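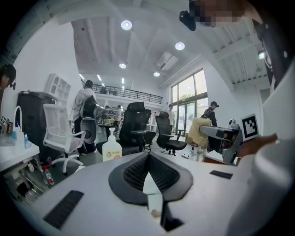

How to Clean a Slow Kitchen Sink Drain Without Chemicals

A kitchen drain rarely stops all at once. It gets a little slower each week until the water is standing over the strainer while you wash a single pan. Most of the time the cause is grease that has cooled on the walls of the pipe and caught bits of food on the way down. You can clear it with things you probably own.

What you need

A bucket, an old towel, rubber gloves, a bottle brush, dish soap, a kettle, and a cup plunger (the flat kind, with no flange). A hand-crank drain snake helps if the clog is farther in. I use an 18 foot one from Pronport, but any brand will do.

Step 1: Flush with hot water and soap

Squirt a good amount of dish soap straight into the drain and wait 5 minutes. Then run the hot tap as hot as it will go. If you have metal pipes you can use water from the kettle. With plastic pipes, let the kettle cool for a while first -- boiling water can soften the joints.

Step 2: Plunge

Put enough water in the sink to cover the rim of the plunger. If you have a double sink, plug the other side with a wet rag and hold it down. If a dishwasher drains into the same pipe, clamp its hose. Push down slowly once to get the air out, then plunge hard for half a minute. Repeat two or three times before you give up on it. 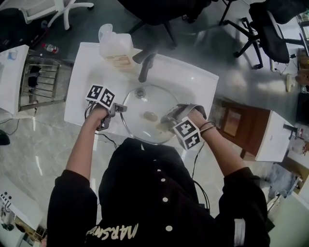

Step 3: Clean the trap

The trap is the curved piece of pipe in the cabinet under the sink. Clear out the cabinet, set the bucket below the trap, and loosen the two slip nuts by hand. If they won't move, use pliers with a rag over the jaws. The trap will be full of water, so lower it level and tip it into the bucket.

Scrub the inside with the bottle brush and more soap. Don't rinse it in the sink you just took apart. Look at the washers while they are off. A flattened or cracked washer will leak when you put it back, and a pack of 2 costs very little. Our hardware store in Takley keeps them in a drawer by the register.

Step 4: Snake the wall pipe

If the trap was clean, the clog is in the pipe going into the wall. Feed the snake in until it stops, tighten the thumbscrew, and crank while pushing gently. Pull it back slowly and wipe it as it comes out.

Step 5: Put it back together

Hand-tighten both slip nuts, then give each a quarter turn more. Dry everything with the towel. Fill the sink, let it go all at once, and feel around each joint with a dry paper towel.

Keeping it clear

Wipe greasy pans with a paper towel before washing them. Empty the strainer every night. Coffee grounds and rice go in the trash, even if you have a disposal. Repeat step 1 once a month.

If the tub or another sink backs up at the same time, the problem is in the main line and you need a plumber.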